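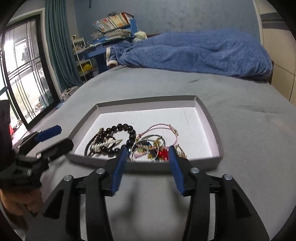 An open white cardboard lid on a light grey sheet.

Gebhard Pfister has specified small packaging for jewelry makers for 17 years, the last few at Citlow. Most of his work concerns tarnish.

"Silver reacts with sulfur compounds," he says. "People blame the air, but the board is often the source. Cheap recycled stock can carry enough sulfur to mark a polished surface in a month."

His test is simple. A strip of clean silver is sealed in a jar with a piece of the board and kept warm for 2 weeks, next to a second jar with no board in it. Last year he ran 211 samples – 17 were rejected on color change alone.

Asked about foam inserts, he is brief. "Ask the supplier what the glue is. If they can't tell you, don't buy it."

Cost is the usual objection. On an order of 3000 boxes, Pfister says, better board adds less than the ribbon does. He advises shops to keep stock closed and away from rubber bands and wool. His next round of tests, on printed liners, starts in December.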